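Give me the boring demo

20 January 2018

Went to the Verkusbridge open day. Train late, coffee awful, worth it anyway. Writing this fast before I lose the thread.

My complaint first. Most robot demos are theatre. The big one in the main hall, run by Odetti, had music, a smoke machine (why?) and an arm that poured drinks for people with lanyards. 201 of us crammed behind a rope, phones up. Everybody clapped. I clapped. Then I got to the stairs and couldn't have told you a single thing I'd learnt.

Upstairs was the Amdale room. No music. Two arms in a grey enclosure, an orange bin, a black plastic bag. That was the whole show. Lesia Onyshchenko was on a stool next to it eating a sandwich and answering questions with her mouth half full, and I stayed until they wanted the room back.

Bags are horrible. Anyone who has stood in a kitchen swearing at a bin liner knows this. A bag has no shape of its own. Pick it up in one place and it changes everywhere else. A box you can measure once and be done with, a bag you have to keep looking at. So for my money it's a far harder job than pouring fizzy wine from a bottle somebody has put in exactly the right spot.

And it's a job people do. All day, for not much money, in hospitals and stations and schools. If public money goes into arms then I'd like it to go there, with the cleaners in the room being asked what they think. I didn't see any cleaners at the open day. Plenty of us lanyards.

Asked Onyshchenko how many tries they log. 3568 so far, she said, and 283 of those since the last software change. Asked how many were any good. She laughed and said depends who's counting, then gave me a proper answer, which was fewer than she'd like and she wouldn't put a figure on it until March. Fine by me. I trust that more than the bloke downstairs who told me his arm was 100 per cent reliable, full stop, while his collegue mopped up behind him.

Yurii Stelmakh, who does the wiring, thinks I'm being unfair to the hall. People need a way in, he said. His kids loved the drinks one. OK. Point taken, half of it. But a way in to what? If the first thing you see is faultless you go home thinking it's all solved, and then you're cross when the real thing drops your shopping. Or worse, you vote for a council that sacked its night staff on the strength of a video.

Slow is fine. Worn parts, cable ties, loops of purple cable everywhere, all fine. It looked like a place where work gets done, and I'd take a school group there before anywhere else in the building. Mykhailiuk are hosting the next one aparently, and I hope they put the bin in the main hall and send the drinks upstairs.

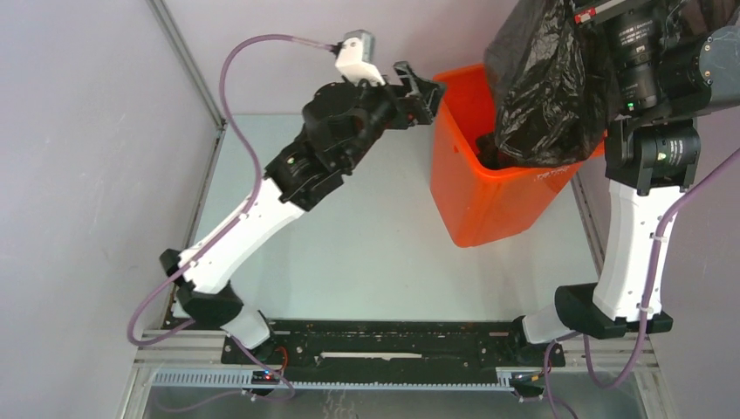
Also, longer slots please. Ten minutes a room is no use to anyone. You need to stand there long enough to get a bit bored, then you start asking the decent questions.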